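The Wednesday Vote

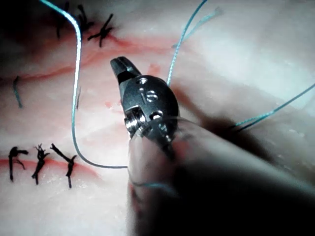 CLUSDEN, June

I only went to the council meeting for the air conditioning. Our apartment was an oven and the Clusden town hall keeps its chamber at the temperature of a butcher's counter, so there I was on a Wednesday evening in the back row with a bag of cherries, listening to them argue about the Jullis Street bridge.

It's a footbridge! It crosses a ditch! But the mayor's side wanted to sell it to Brito, the company that already runs our parking meters, and Brito wanted to charge walkers to use it. The opposition said 1,000 people had signed against it. The mayor said 700, tops, and that half of those lived in Istimham and should mind their own ditch.

They voted, and it came out tied. Then the clerk (a very tired man with a very nice pen) looked up and asked if the district seat had been filled yet. It had been empty for 5 months. You could fill it on the spot, he said, with any resident present, if three members agreed.

I had a cherry in my mouth. I looked left, I looked right, and there was just me back there, and a row of coats.

"Do you live in Clusden?" the mayor asked.

I nodded. I couldn't talk, on account of the pit.

Three hands went up, two from one side and one from the other, each of them apparently sure I was theirs. The clerk walked all the way back and handed me a card with YES on one side and NO on the other. I swallowed the pit, stood up, and asked if somebody could please read the thing out again from the beginning.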